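Pitum 路径跟随项目 数据采集例会纪要

时间:5月2日 星期二 上午
地点:二层小会议室,Nakthorpe 场地以语音接入
参加:采集组、标注组、训练组、平台组,Gellano 标注方以语音接入
缺席:底盘硬件组(书面意见已提前提交,见第三项)
记录:采集组

一、上次会议遗留事项

1. 里程计与图像时间戳偏差。平台组已将时间戳写入点由存储线程移到驱动回调,Mangundap 线路复测后偏差不再随行驶时长累积。本项关闭。旧数据不重新打戳,在元数据中增加字段标明写入方式,训练组读取时按字段选择对齐办法。

2. 遥控手柄死区。操作员反映低速直行时手柄回中位置不稳,录下的转向指令有细碎抖动。平台组提交了滤波方案,训练组不同意在录制端滤波,理由是原始指令一旦丢失无法恢复。会议决定录制端保留原始值,滤波放在样本导出脚本中,参数写入导出日志。本项转为平台组长期事项。

3. 存储盘命名。各组仍有自行改名的情况,上个月有一块盘两次入库。会议重申:盘标签由采集组统一打印,任何人不得在现场改写卷标。标签用完时在任务单上手写编号,回来后补打。

4. 采集任务单电子化。表单已可用,离线状态下附件上传失败的问题仍在。现场信号不稳,暂时纸质、电子并行,纸质单以采集组存档为准。

二、采集进度

1. 采集组报告:自上次例会以来完成 13 次出车,全部在 Mangundap 和 Nakthorpe 两处场地。导出并通过初检的示范片段累计 2090 段。片段按操作员遥控示范的连续行驶切分,停车、倒车和人工搬动平台的部分已剔除。

2. 分布问题。训练组指出,通过初检的片段中直行占比过高,左右转弯和偏离后回正的片段偏少。现有策略在仿真中沿中线行驶平稳,一旦横向偏离较大,输出的修正量偏小,有时修正方向滞后。训练组判断与示范数据中缺少回正样本有关,尚未排除转向增益标定的影响。

3. 采集组回应:直行多与线路本身有关,Mangundap 的主路几乎没有弯道。操作员为求行驶稳定,也习惯提前小幅修正,大偏差状态很少出现。若需要回正样本,应单独安排,在任务单里写明起始偏移和朝向,由操作员按单执行。

4. 讨论后同意增设“偏移起步”任务。做法如下:平台停在路面一侧,车头与路向成一定夹角,录制开始后由操作员驶回中线并保持一段距离,结束录制。把平台开到偏移位置的过程不录,避免模型学到驶离路面的动作。起步偏移不得使任何一个车轮越过碎石边。

5. 平台组提出,偏移起步时图像中路面常常只占一侧,自动曝光会被草地或天空带偏。建议录制开始前静置数秒,待曝光稳定。采集组同意,在任务单上增加“曝光稳定”勾选栏。

6. Nakthorpe 场地语音补充:南侧小路七月割草,割草前后边缘外观差别较大。训练组希望割草前后各采一轮,线路、方向、时段尽量一致,用于检查模型对草高变化的敏感程度。采集组将其列入七月计划,具体日期待场地方通知。

三、底盘硬件组书面意见

1. 左后轮编码器在颠簸路段偶有跳变,已更换线束,观察中。出现跳变的片段在元数据中带有标志位,训练组应在取用前过滤。

2. 电池在单次出车末段电压下降,低速转矩响应变慢。同样的遥控指令,出车初段与末段得到的实际转向角速度不同。硬件组建议以实测角速度作为监督量。

3. 训练组就第 2 条发言:目前的策略网络输出为指令值,改用实测值需要加一层底层控制器,改动较大。会议决定两种监督量同时导出,指令值与实测值各存一列,先不改网络,由训练组做一次对照后在下次例会报告。

4. 相机支架紧固件松动一事,硬件组要求每次出车前检查并做划线标记。采集组同意列入出车检查表。支架角度一旦变化,须重新做外参标定,未标定的数据不入库。

四、标注情况

1. Gellano 标注方报告:目前投入 4 名标注员,其中一人专做复核。语义类别沿用 7 类方案,即可行驶路面、碎石边、矮草、高草与灌木、树木、天空、其他。片段抽帧标注,帧间由标注工具传播后人工修正。

2. 一致性。复核中分歧最多的是“可行驶路面”与“碎石边”的交界,其次是“矮草”与“高草与灌木”。前者直接影响可行驶区域的宽度,后者对当前任务影响较小。会议同意复核力量优先放在前者。

3. 路面散石的归类。标注方询问散落在路面上的小石子是否单独勾画。训练组答复:不单独勾画,散石所在位置仍按可行驶路面处理。散石连成片并与碎石边相接时,按碎石边处理。孤立的大石块归入“其他”,由标注员在备注中注明。

4. 远处路面。路面在地平线附近收成细条,标注员手工勾画耗时且结果不一。训练组认为该区域对近距离转向影响有限,但对航向估计有用,不宜整块忽略。会议决定:远处只标路面消失位置的一个点,不勾画轮廓,点的位置以两侧路缘延长线交会处为准。路面被坡顶或弯道遮住的,不打点,选“不可见”。

5. 近处模糊。画面最下方一条因运动和景深常有模糊,标注方建议该区域不参与复核评分。训练组同意,但该区域仍须标注,不得留空。

6. 标注说明的样张。标注方反映现行说明书只有文字,新标注员上手慢,对“碎石边”的理解差别尤其大。采集组提出从已入库数据中选帧,优先选路面笔直、两侧均有碎石、两侧草地外观不同的帧。标注组当场调出一帧供各方对照,按现行类别逐区讨论,意见如下:

(1)左侧碎石带近处较宽,混有小石子和泥土,少量散到路面上。分界画在碎石连续出现的位置,散到路面的部分不追画。
(2)右侧碎石较分散,路面与草地之间有较大的浅色石块。各石块之间的空隙并入碎石边,不切成零碎区域。
(3)路面颜色深浅不匀,有裂纹和浅坑,一律为可行驶路面。旧沥青还是压实土,从图上难以判定,标注时不作区分。
(4)右侧大树的树冠伸到路面上方,树冠归树木,不改变其下方路面的类别。小树树冠中透出的天空不逐块抠出。
(5)左侧灌木根部有一对浅色的直立小物,像短桩或标记,半掩在草里。归“其他”,备注写“疑似短桩”,不猜测用途。 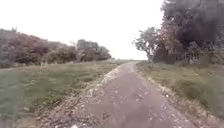

五、样本质量与入库规则

1. 入库前检查分为自动和人工两步。自动检查包括时间戳单调性、丢帧、编码器标志位、指令越界。人工检查由采集组在出车后次日完成,按片段首、中、尾各看一处,并通看一遍转向曲线。

2. 剔除标准沿用原规定,增加以下情形:操作员中途换手;平台被路面障碍顶住后原地打滑;录制中有人走入相机前方并影响操作。最后一种情形的数据另存,供今后避让任务使用,不进入本项目训练集。

3. 训练组要求区分“操作失误”与“有意修正”。两者在曲线上形态接近,仅靠回放难以判断。会议决定由操作员在录制时按手柄侧键打点,失误后按一次即可,不要求当时说明原因。回来后由操作员本人在任务单上补写。

4. 划分训练集与验证集时,同一次出车的片段不得拆到两边。此前按片段随机划分,相邻片段画面几乎相同,验证误差偏低,结果不可用。训练组已重新划分,旧的评测数字从看板上撤下,不再引用。

5. Mangundap 与 Nakthorpe 的交叉验证。训练组计划用一处训练、另一处验证,再反过来做一遍。采集组提醒,两处相机高度曾有差别,应先核对外参记录,高度不一致的批次单独列出。

六、现场安全

1. 遥控示范期间操作员须在平台侧后方随行,急停器挂绳不得取下。偏移起步任务中平台朝向路边,随行位置改为靠路面中心一侧。

2. 策略在线试跑仍限低速,且只在 Mangundap 封闭段进行。Nakthorpe 线路有行人通行,本阶段只做遥控采集。

3. 降雨时停止出车。雨后复采由场地方确认路面后再定。

七、待办

1. 采集组:编写偏移起步任务单,含起始偏移、朝向、曝光稳定勾选栏,会后一周内发出征求意见。
2. 采集组:检查表增加支架划线检查。
3. 平台组:导出脚本增加指令值与实测值两列,滤波参数写入日志。
4. 平台组:手柄侧键打点功能,先在备用平台上试用。
5. 标注组与 Gellano:按第四项意见修订标注说明,补入样张,修订期间已分发的批次照旧标完,不返工。
6. 训练组:完成两种监督量对照,报告横向误差和航向误差,附失败片段清单。
7. 训练组:核对两处场地外参记录,列出不一致批次。
8. 硬件组:左后轮编码器观察结果书面提交。

八、其他

1. 数据共享目录的写权限收回,仅采集组和平台组可写,其余只读。需要临时写入的走申请。

2. 训练组提出是否引入合成数据补充弯道样本。会议未形成结论,待偏移起步数据到位后再议。

3. 下次例会时间另行通知。

评论

读者评论 1:第四项第 4 条“两侧路缘延长线交会处”,弯道上怎么取?弯道的消失位置和近处路缘延长线对不上。

读者评论 2:回复楼上,我们这边是取画面里最远一段可见路缘来延长,说明书修订稿里应该会写。弯道里面路被挡住的就选“不可见”。

读者评论 3:偏移起步只写了单次录制的做法,左右两侧的数量是否要求对等?如果只在好停车的一侧做,分布还是偏的。建议任务单里左右交替。

读者评论 4:散石连成片才算碎石边,“成片”没有尺度。两个人看同一段会给出两种结果,希望补一条最小面积或者多放几张样张。

读者评论 5:待办第 4 条侧键打点,戴手套时容易误触,试用时请一并记录误触情况。

读者评论 6:请问旧批次的时间戳字段默认值是什么?导出时读到空值会报错。

读者评论 7:空值按存储线程写入处理,脚本下一版会改,先手工填一下。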